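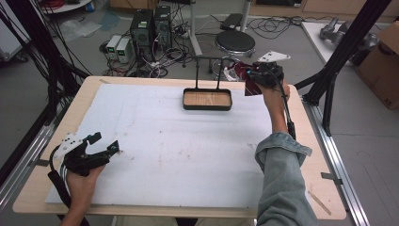 Historical fiction: how much invented dialogue can I give a documented event?

wullska_drafts
Posted 2025-06-28

I am in the second draft of a novel set in the Sauerland, in a mining village I have called Pronden. The village is made up. The central event, a three-day inquest after a shaft collapse, is based closely on a real one in the same region. The court record survives and I have a full transcript of it, 1,256 lines in my typed copy.

The record gives the witnesses' statements as summaries in the third person ("the witness states that he heard no bell"). There is almost no direct speech. My draft turns these into spoken exchanges. Two readers from my writing group objected. One said I was putting words into the mouths of people who existed. The other said the scenes read like a transcript and that I had not invented enough.

What I need to know:

Is there an accepted practice for converting reported testimony into dialogue?
If I change the names of the witnesses, does that change what I am allowed to do with their statements?
Does this need an author's note, and if so, at the front or the back?

The narrator is a court clerk, first person, past tense. Total length is currently five parts, with the inquest in part 3. I am not asking about copyright. The record is old enough that I am satisfied on that point.

halfbinding
Accepted answer

There is no rule. There are conventions, and readers of the genre know most of them.

Reported testimony converted to direct speech is ordinary practice. A clerk's summary is already one person's rewording of what was said, so you are not altering a quotation. The usual limit is substance. If the record says the witness heard no bell, your witness should not hear one, unless the novel openly departs from the record and you say so somewhere.

Your second reader has found the larger problem. Testimony is question and reply, and a summary removes the questions. If you rebuild only the replies, every witness delivers a tidy paragraph. Write the questions first. Then let the witness answer the wrong one, or answer late, or stop. In my own drafts I work through it in this order:

Mark every statement in the record that the plot depends on. These stay fixed in content.
Mark every statement that repeats an earlier witness. Cut most of these or have the clerk compress them in a sentence.
Write the fixed statements as exchanges, without looking at the record.
Check back against the record for facts only, and leave the wording alone.

You also have a narrator who writes things down for a living. He can hear a man say one thing and record a flatter version of it. That gives you a legitimate place to show both, the spoken words and the line that went into the file. Use it two or three times at most. More than that and it becomes a device.

On names: since the village is already invented, I would change all the witnesses' names. Keeping real names inside an invented village is the one combination I would avoid. It suggests a precision the book does not have. Changing the names gives you freedom to merge two witnesses into one, and you will probably want to, because few readers can keep a long row of them apart.

On the note: back of the book. Half a page is enough. State that the inquest is based on a surviving record, that Pronden and its people are invented, and that the dialogue is yours. List the departures that affect the outcome and ignore the rest. A note at the front tells the reader the result of the inquest before part 1.

Hurkard
Just write it. Readers want a story and will not have the court file open next to them. I had a 100 page section based on real letters and I changed whatever I felt like. No complaints so far, although it is not published yet.

Also first person clerk sounds a bit slow for five parts. Have you tried giving a chapter to the widow?

slowgalley
Mostly agree with the accepted answer, with one correction and one addition.

Correction: the note does not have to go at the back. If the collapse is well known locally and you expect to sell the book in the region, those readers know the outcome already. A two-line statement on the copyright page plus the longer note at the end covers both groups. Your publisher may have a house preference – ask before you spend time on the wording.

Addition: watch the register. Court summaries use a vocabulary the witnesses did not use, and it leaks into dialogue without the writer noticing. Take one scene, copy out the spoken lines only, and read them aloud. Words such as "proceeded", "observed" and "the aforementioned" belong to the clerk. If a miner says them, move them to the narration or cut them.

I would leave dialect alone apart from word order and a few terms for tools and shifts. Phonetic spelling across a three-day inquest is tiring to read, and a German dialect rendered in English spelling lands in some English county or other.

wullska_drafts
Thank you. I will rebuild the questions first and see what is left of part 3 after that. The merged witnesses solve a separate problem I had with the second day, where two surveyors say the same thing. No widow chapter planned. She does not appear until January in the book's timeline, by which point the inquest is closed.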